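Ticket 600 – Second two-arm cell, spares and purchase plan
Opened: October 10, 2023
Queue: Equipment planning, Wastden site
Status: Waiting on quote

Request: price a second cell to match the current one. Both arms share one aluminum rail, and the quote has to keep that layout. Bench depth at Wastden is fixed, so separate pedestals are out. 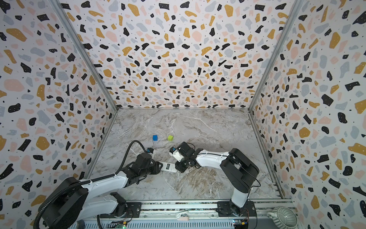 Two-arm cell, white handheld device in the left gripper.

Log:
Jandetti quoted the arms as a pair, grippers listed separately. Lead time 85 days. Cable sleeves were missing from the parts list – sent back for correction.

Kimness can supply rail and corner posts in one shipment. Minimum order on cable ties is 300. Accepted.

Open item: spare gripper fingers. Small-part handling at close range is the main use, so fingers go in the consumables budget, 26 sets for the first year. 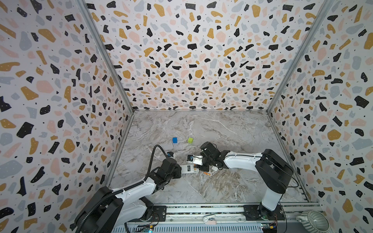 Tiziana Martinelli: I'd hold the finger order until Kimness confirms the mount pattern. If it changes we are stuck with the old sets. Move the money to spare cables for now and review in May.

Finger order on hold. Cable line added. Revised quote requested from Jandetti.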